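Drurkoswood Neighborhood Association
Minutes of the December Meeting

Meeting called to order at 7:05 p.m. in the reading room of the old Groltton school.

Present: Menaka Seneviratne (chair), Nuria Gebru (minutes), Inna Stelmakh, Tươi Lã, Danica Ondrejka, and residents from Cendislow Street and the lower end of Mill Road.

1. Minutes of the last meeting
Approved with one correction. Under item 4, the fence at the ball field belongs to the parks department and not to the school district.

2. School building
Menaka reported on the walk-through with the roofer. The building dates from 1920 and the slate on the north side is original. The roofer can patch the area over the stairwell before the heavy snow but would not put a guarantee on the work. A full replacement of the north side would have to wait for spring. Inna asked if the stairwell should be closed until then. Menaka said no, the water is coming in above the landing and a bucket is handling it for now. Motion by Danica to go ahead with the patch, seconded by Tươi. Passed.

The side door is still sticking. Tươi will plane it.

3. Parking on Cendislow Street
Residents spoke about cars left on both sides of the street during Saturday-style events at the church hall – the ambulance call in the fall had to come in from the far end. Two residents want no parking on the odd side at all times. Others said that would leave nowhere for visitors. Nuria read the reply from the town, which says a change needs signatures from 60 percent of households on the block. So far there are 19 signatures. Danica will take the petition around again and leave a copy at the Liyanage bakery. No vote taken.

4. Winter soup supper
Date is not settled because the church hall has a wedding booked. Menaka suggested using the reading room and keeping it to 48 seats. Inna thought that was tight with the long tables and would like to try the layout first. Tickets to stay at last year's price. Tươi will do the lentil soup again and needs to borrow a second large pot. Bread from Liyanage as before, to be ordered a week ahead.

Bowls were discussed at some length. The paper ones leaked last year. Inna proposed that people bring their own from home, with a few spares kept on the side table for anyone who forgets. A wide, shallow bowl is easier to carry full than a deep one if it is not filled to the top, though Danica did not agree and would like mugs. Left to the cooks to decide. 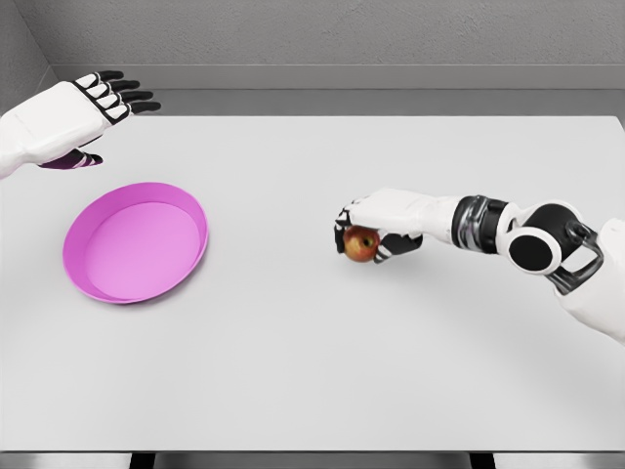
5. Snow shoveling list
The list of people who need help with their walks has been updated. Two names came off and three were added, all on Mill Road. Nuria has the phone numbers. Shovelers should do the steps as well as the walk and should not use salt on the brick ones. Inna can lend out her small snow blower but wants it back the same day with the tank filled.

6. Library box
The door on the book box by the bus stop has come off its hinge again. Danica has a replacement hinge and will put it on this week. Someone has been leaving encyclopedias in the box – please ask first, they take up the whole shelf.

7. Other business
A resident asked about the streetlight at the corner of Cendislow and Mill, which has been out since October. Menaka has reported it twice and will call again.

Tươi reminded everyone that keys to the school should be signed for in the book by the door. One key is missing.

Meeting adjourned at 8:40 p.m. Next meeting in January, same room.

Minutes taken by Nuria Gebru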